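Mar 22, 2023

Notes on keeping a household letter file

Readers of this blog have asked how the Amaral family letters are kept. There are 1,063 of them, and the arrangement follows the one Zulmira Godinho set out for the parish papers at Flitwood. Letters are filed by the person who received them, then by year. Undated items go at the back of each folder — they are not guessed at.

Each folder holds no more than 35 letters. Copies are made on plain white paper and kept apart from the originals.

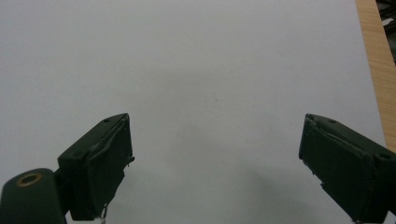

The index will be revised in April, when the Grornano bundle is added.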